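Candard Foundation Small Grants
Progress report, Flumerthorpe Seed Library
August 29, 2019

What a summer we've had! When we wrote our application we hoped to lend out 2,000 packets in the first year. As of this week we have lent 2783, and the fall greens haven't even gone out yet. Beans are the runaway favorite, with tomatoes close behind, and we had to put a limit of two packets per visit on the purple pole beans.

Membership stands at 131 households. Your grant paid for the cabinet, the moisture-proof jars and the label printer (we went with the Horus after the cheaper one jammed on coated paper). We have nearly 200 dollars left in the supplies line and would like to move it to envelopes, if that's all right with you.

The tasting evenings were not in our original plan, but people kept asking what the older varieties are like to eat. We ran three in the back room at Figueiredo Hall and will keep going through the winter. 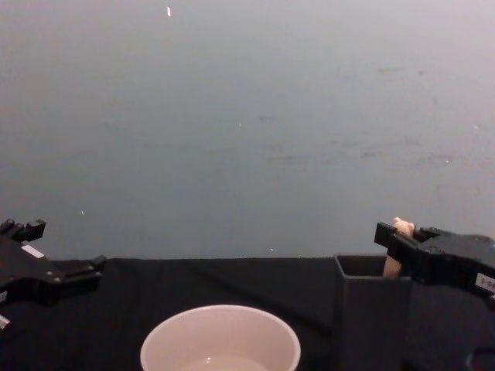
White bowl on the black tablecloth, Figueiredo Hall.

Returns are the part we're still learning. Members have brought back saved seed from 20 varieties so far, mostly lettuce and peas. Squash is tricky, as it crosses so easily, and we'd like to hold a hand-pollination class before next planting season. Germination tests on the returned lettuce came out very well, and the peas were nearly as good.
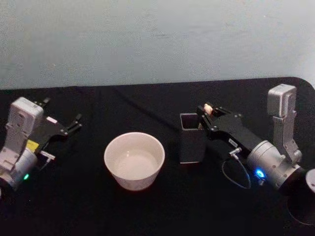
The table at Figueiredo Hall, with the bowl and a dark gray square container.

Next steps: seed cleaning day in September, then the catalog gets its first full update. We also want to add a shelf of flower seed, which members have been requesting since the day we opened. Receipts and the updated budget are attached.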